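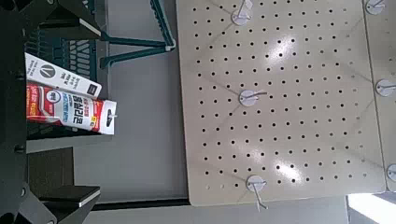

Hanging items on peg hooks: wrist view or head view?

Posted by nuanchan_s
Good evening to all. I am Nuanchan Srisuk, from the Wamix group. We train one policy that takes store items from a basket and hangs them on a pegboard. Our question was whether the policy needs the wrist camera for the last part of the motion, when the hole in the card must meet the tip of the hook. With head and wrist views together we reached 78 percent. With the head view only, the picking stayed the same but the hanging became much worse. I would be thankful for your opinions on the method before we write the report in November. 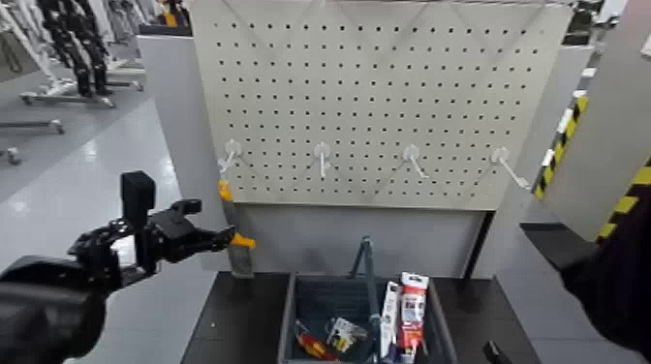 Re: Hanging items on peg hooks

Posted by gredside_tom
Nice work, but I don't buy the conclusion yet. A scraper and a blister card are very different jobs. Did you report them separately? And how many trials per item?

Posted by nuanchan_s
Thank you for the question. We made 22 trials per item, and yes, the table will be separate. The scraper is the difficult one for us. The gripper holds it by the handle, and a small turn of the wrist moves the blade a lot.
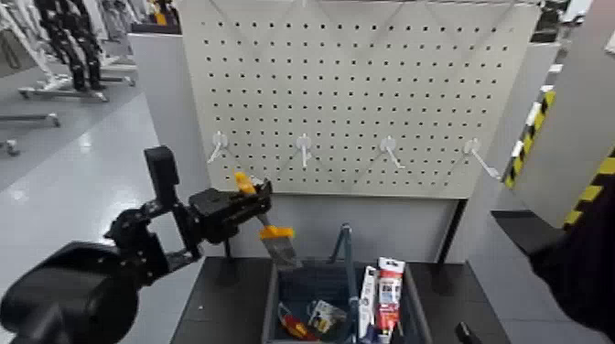 For this reason we count a grasp as good only if the angle of the tool stays inside a limit during the whole carry. The limit is 5 degrees. I know that it is strict.

Posted by pegleg22
Strict is fine, but then your 78 mixes two kinds of failure. Bad grasp and bad insertion should be two numbers. The Rarkgate people did it that way and it was much easier to read.

Posted by gredside_tom
Disagree. For a store, a miss is a miss. I'd keep the single number and put the split in an appendix. My bigger worry is the basket. If you pack it the same way each time, the policy just learns the packing.

Posted by nuanchan_s
You are right to ask. We change the order of the items between trials, but the basket itself stays near the middle of the table. 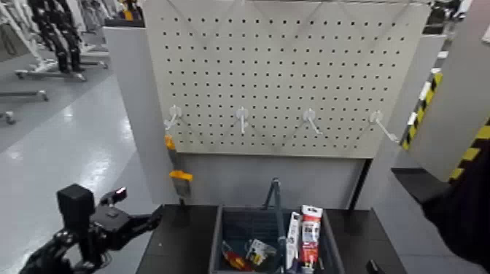 The handle is also a problem, as it can hide an item from the head camera when it stands up. We did not test with the handle folded down. I will add it to the list, together with the split that pegleg22 proposes.

Posted by pegleg22
Try moving the basket too, even by a hand's width. Our old Chuensuk policy fell apart on that.

Posted by nuanchan_s
I will try it and write the numbers in this thread.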